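About Skanlow Grounds Care

Skanlow Grounds Care provides landscape maintenance, lawn care, leaf removal, and seasonal cleanup for homes, small businesses, and property associations. The company was founded by Khải Đàm, who remains the owner and continues to walk most new properties before a quote is issued. Our office and equipment yard are located on Akanda Road, and our crews work within a service area that can be reached from the yard in under an hour.

The company began with one mower, one trailer, and a short list of residential lawns. Commercial work followed when several of those first homeowners asked for the same service at their places of business. Skanlow now maintains roughly 500 properties over the course of a season, the majority of them under annual agreements. Residential clients still make up the larger share of our schedule.

Our Crews

Skanlow operates 8 crews during the growing season. Each crew has a lead who is responsible for the condition of every property on the route and who serves as the client's first point of contact on site. Wherever possible, the same crew returns to the same property throughout the year. Crew leads keep written notes on gates, pets, irrigation heads, and areas where the ground stays soft after rain, and these notes are passed along when a route changes hands.

New employees complete two weeks of paired work before they are assigned to a crew of their own. Training covers mower and trimmer operation, safe loading of trailers, identification of common turf problems, and conduct on client property. Employees who apply lawn treatments hold the licenses required for that work, and copies are available from the office on request.

Planning and Design

In addition to routine maintenance, Skanlow prepares planting and layout plans for clients who wish to change the use of their yard. A plan may involve a single foundation bed or an entire lot, including walkways, drainage, and the placement of shade trees. Plans are drawn to scale and reviewed with the client at the property before any digging is scheduled.

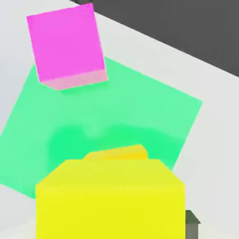
Layout work at Skanlow starts with the lot itself – its slope, its drainage, and the hours of sun it receives. The first round of planning is kept deliberately simple, and plant selection is left until the main areas have been settled. A patio or lawn need not run parallel to the house. A square turned roughly forty-five degrees, like the mint-green one here, can be considered in a back yard where a straight layout would leave narrow strips that are difficult to mow. Once the client has approved the general arrangement, we prepare a plant list, a material list, and a written price. The design fee is credited toward the work if the project is scheduled with us within the same season.

Services Through the Year

Spring service includes bed edging, removal of winter debris, pruning, and mulch installation. Mowing begins when the turf has started active growth and continues on a weekly or biweekly schedule. Mowing height is raised during dry periods, and a visit may be postponed when cutting would harm the lawn. Clients are not charged for postponed visits.

Fall cleanup runs through November on most routes. Leaves are removed from lawns, beds, and window wells, and are taken to a licensed composting site unless the client asks that they be left on the property. Gutter clearing can be added to any fall visit for single-story buildings. Snow clearing is offered to existing commercial clients only, under a separate agreement – please contact the office early in the fall, as routes are limited.

Office and Records

Scheduling and billing are handled through Wurkard, our job record system. Every visit is entered on the day it takes place, together with the work completed and any concern noted by the crew lead. Clients may request a copy of their service record at any time. Last year the office closed 1,076 individual work orders in addition to regular mowing visits.

Invoices are sent at the end of each month. Annual agreements may be paid in equal installments, and either party may end an agreement with 30 days of written notice.

Water and Equipment

Rinse water from our wash area passes through a Filtulance unit before it leaves the yard. Mower decks are cleaned between properties where weed seed or turf disease has been noted, and blades are sharpened on a fixed schedule by our shop staff. Battery-powered trimmers and blowers are used on 2 of our routes, both of which serve neighborhoods with early morning noise limits.

Contacting Skanlow

The office is open on weekdays from 7:30 a.m. to 4:00 p.m. Requests for a quote may be made by telephone, by mail, or in person at the Akanda Road office. Please include the property address, the service requested, and the best time of day to reach you. Current clients with an urgent concern, such as a fallen limb or a broken irrigation line, should call the office and ask for the lead assigned to their route.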